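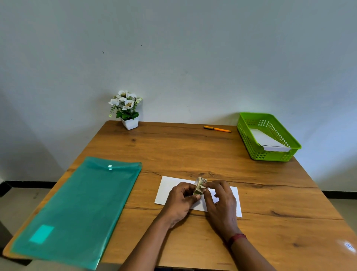

The Salholm paper fair runs for one weekend in the old customs hall, and I had gone for the bookbinders. I spent most of Sunday in the side room instead, where people fold money. A session costs 8 and you bring your own banknote, on the sound principle that the organisers would like to finish the day with theirs. The tables are furnished like a dentist's waiting room with ambitions: artificial flowers in a pot, a lime-green plastic basket, an orange pen. A note gets folded over a sheet of white paper, held up in the fingertips of both hands, and by the time it has a zigzag along the bottom edge you have stopped thinking of it as lunch.

Inmaculada Villanueva teaches the beginners. She is patient in the way of someone who has watched a great many adults fail to find the middle of a rectangle. Her rule is to crease with the thumb and leave the nail out of it. I used the nail. My shirt collar came out as a sort of bib, and she turned it over twice, looking for the front.

Next door Branislav Tóth had the serious stuff under glass, including a fish called Tatska with 168 folds and an expression to match. He told me how long it took him, then told me again with the interruptions left in. There was a price list. The fish was 3,026, the heron beside it 3,651, and both were made from notes worth considerably less, so somebody in this hall understands economics.

Lunch was at the Achari stall by the loading doors — lentils, flatbread, a pickle that made my eyes run — and the queue went past the marblers, who were very good about it. The coffee is better upstairs. Go before two, when the bookbinders pack up without telling anyone, and take a note that hasn't been through the wash. Mine had, and it wouldn't hold a crease. I spent it on the tram home, still shaped like a bib, and the driver flattened it on his knee.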